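Residents' Corner: The Desk Question

The Festham office has now been without assigned desks for four weeks, and Maarja Mets would like her stapler back. Under the new plan, 27 of us share whatever surface is free, which by nine in the morning means the windowsill. 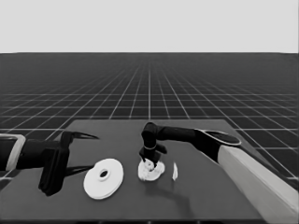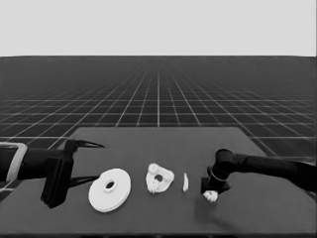

The booking page opens at 7 and fills up by two minutes past. Rimell staff visiting in July should bring a cushion. Anyone still keeping a plant on a shared desk is asked to carry it home at night, like the rest of us carry our mugs.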